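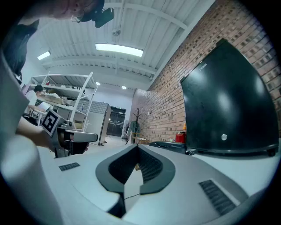 Person in a light gray sleeve, with a camera worn on the head

Firnton Public Health Boards > Injury Data > Counting repeat ER visits

pbodnar
11/03/2018
I'm cleaning up a set of head injury records from one county hospital. 3,240 visits, all ages, falls and traffic mostly. My problem is people who come back. If someone is seen for a concussion and returns 3 days later with headaches, I have been counting that as one injury. My supervisor wants every visit counted. What do the rest of you do?

ottokatona
One injury. Same cause code and same body region within 30 days gets merged. Check the injury date too, if your hospital fills it in. Ours leaves it blank half the time.

T_Eskola
Depends what the table is for. If it's about workload in the ER, count visits. If it's a rate per population, count people. I'd run both and label them clearly.

ottokatona
Sure, but then somebody copies the wrong number into a press release. We had that in July and spent a week fixing it. Pick one.

T_Eskola
That's a labeling problem. I still wouldn't throw out the visit count.

vida_a
30 days is too long for older patients. They fall again. When I read the charts by hand, 7 of the pairs our rule had merged were clearly new falls. I went down to two weeks for anyone over 65.

pbodnar
Did you have to justify that split at 65 to reviewers?

vida_a
One asked. I put the chart check in the appendix and it was fine.

vkiss
What are you using for the matching? We tried Filten and it choked on names with accents. Drudeo handled those but was slow, and we only had around 1,100 records.

ottokatona
Plain script on date of birth, sex and zip code. No names.

vkiss
Twins?

ottokatona
I look at those by hand.

pbodnar
We have a hospital ID, so matching is easy except for transfers. Those get a new number when they arrive. I'll run it at 14 and 30 days and see how far apart the totals are. Tuulikki, could you send me your table layout with both counts?

T_Eskola
Sent. Ignore the last column, it's left over from the Hlongwane project.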